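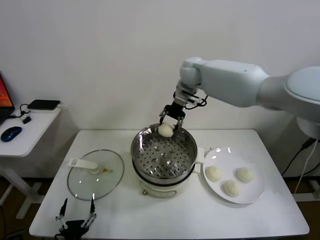 Figure 2. The bun task at the Sestside bench during a demonstration given by remote control. The right arm holds a bun just inside the rim of the steamer; three more are on the plate.

3.2 Collecting the demonstrations

We had thought a good deal about which kitchen job to begin with, and in the end we settled on steamed buns, partly for the pleasant reason that everyone in the group already knew how to handle them. A bun is a kind thing to practise on in some ways, being round and much the same from whichever side you come at it, but it marks easily if it is squeezed, and a person steering the arm from a distance cannot feel how hard the fingers are pressing. The arm in Figure 2 is doing the part of the job that gave our operators the most trouble, where the fingers have to work within the rim of the pot and still leave room to open.

Four people gave demonstrations: Miroslava Dovhaniuk, Sharada Marar, Nayeli Nava and Arsen Stelmakh. Two of them had steered an arm before and two were quite new to it, and we were glad of the mixture, as we wanted the recordings to include slow and careful movements alongside the quicker ones that come with practice. Each operator was given 12 trial runs to get used to the controls, and these were thrown away afterwards. Everything after that was kept, including the runs in which a bun was dropped or put down on top of another – we mark these as failed but do not delete them, and we come back to their use in Section 5.

The full set holds 2,012 demonstrations, of which 1,000 were given by remote control through the Brutico handset and the rest by hand, with the operator taking hold of the arm at the wrist and leading it through the movement. Leading by hand was liked by all four operators and was a good deal easier to learn. It has one drawback that we had not properly allowed for, namely that the operator's own hands and sleeves keep getting between the head camera and the tray, so that the pictures recorded during teaching look rather different from those the robot sees later when it works alone. For this reason each hand-led run was played back once on the arm with the operator standing well clear, and the pictures from the playback were the ones we stored.

At the start of a run the buns were set out on the plate by a helper, who was asked simply to put them down as they would at home. We had tried marking places on the plate in July, and found that the learned policy grew far too fond of them. The plate itself was shifted a little between runs, and so was the pot. A further 100 layouts were put aside for testing and were not shown to the operators at all.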